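6th November

Okay, affiliate notes, before I forget what I did and start over again in January like last time.

The Grendulwood newsletter went out this morning with the new link block at the bottom (the one with the Verton shipping boxes and the Trallari print shop, both of which pay us a cut). 354 people on the list. I moved the links under the sign-off, because last month they sat in the middle and it read like a flyer somebody had stuffed in a letter. Two clicks in the first hour, both on Trallari. Verton got zip. I kind of expected that, our readers buy prints, they don't ship them!

Things I changed this round:

Shorter link text. "Where we get our prints done" instead of that whole sentence about paper weights.

The disclosure line now comes before the links and it's the same size as everything else. It used to be tiny and gray and I hated it.

Took out the banner. It was slow to load on my phone and it linked to the old Trallari page anyway, the one that redirects twice and drops our tag somewhere along the way. I have no clue how many sales we lost to that. Should've tested it from a phone that wasn't logged in.

Payout stuff: Trallari holds commissions until you hit their minimum, and we're at 18 dollars, so still waiting. Verton pays whatever you have but only through their own wallet thing, and I can't get the wallet to accept our business name with the accent in it (Illés). Tried it plain, tried it with the accent, tried all caps. Same red message. Wrote to support.

I also want to try a paid mention, just one, in the spring issue. Flat fee, no tracking links, done. I've been putting together a rate sheet and keep chickening out on the number. Roughly 10 percent over what I first wrote down feels okay today, ask me again tomorrow.
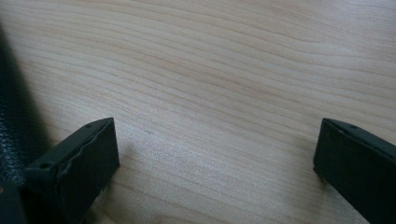
Comment from the shared copy: I'd leave the paid mention out until we know if the links are hurting opens. If you start both at once we won't be able to tell which one did it. Also the Verton tag in the web version is still the old one, I checked.

Ugh, yes, fair. Fixed the tag just now. Paid mention goes on hold for an issue, and I'll write down the open rate before and after so there's something to compare. Still no answer on the wallet.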